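Sep 8, 2025 - glue notebook, Panganiban shop
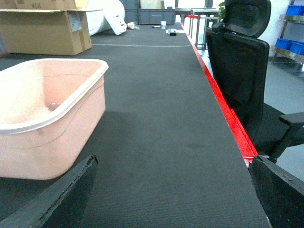 Pink tub on the gray carpeted table, empty.

OK so, hide glue again! I wanted to get this down before I forget which jar was which (I already relabeled two of them, sorry Arnel). We're still trying to find out why the chair joints for the Kinier job keep letting go at the back rail, and I'm now pretty sure the glue was getting cooked.

Ran three batches of the Zomano granules, all soaked overnight in cold water, same ratio. Batch A I held at 137 F on the small heater, batch B at 131 F, and batch C I let wander because I was on the phone with the Truvow people about the drawer slides (they're late, more on that when I calm down). C hit a number I'm not proud of. It smelled like a barn and went thin as tea.

Glued up test blocks in scrap maple, 30 minutes in the clamps, then left them on the shelf over the weekend. Broke them this morning with the lever rig. A and B both tore wood, lots of it, with long splinters on the B blocks especially. C popped clean along the glue line with hardly any effort. One of them came apart while I was still setting it in the rig, and it looked just like the chair joints do, shiny on both faces.

Reynaldo thinks it's also the sanding. He's been taking the tenons up to 400 grit, which is beautiful but I don't know what it's doing for us, and he'd be happy to stop (his wrists would too). So next round is B glue only, half the blocks straight off the plane and half sanded his way. I'd like to warm the parts first as well, but that's a second change at once and Arnel Calimlim will yell at me, correctly.

Other stuff:
The old thermometer reads low compared to the new one. Use the new one, it's on the hook by the sink.
Glue left in the pot overnight gets tossed. I mean it this time.
Need more maple scrap, same thickness. Ask Reynaldo Saludo before cutting anything from his rack!
Chairs are due back in October, so the sanding test has to go in the clamps this week.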